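Dreter opens orders for laundry service, with few numbers to back it

Dreter began taking orders on 25th October for Uloneo, a home service in which a humanoid robot hangs up and puts away clothes. It costs $590 a month, with a minimum term of six months.

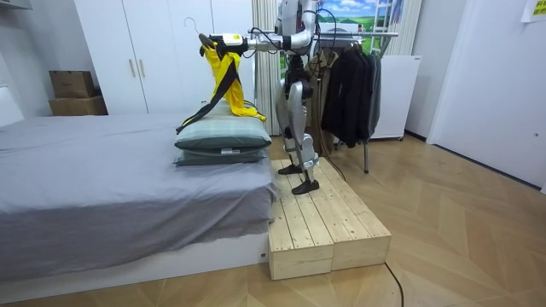
The company says Uloneo can clear a household's clean clothes "in one visit," but it has not said how long a visit lasts or how often a garment ends up on the floor. A trial in Moffat in February covered four homes, and the results were not published.

"I'd want to see it do a full week of shirts with no staff in the room," said Calum MacKinnon, who reviews home machines for Plustton. Dreter did not say whether staff were present in Moffat. First visits are due in five months.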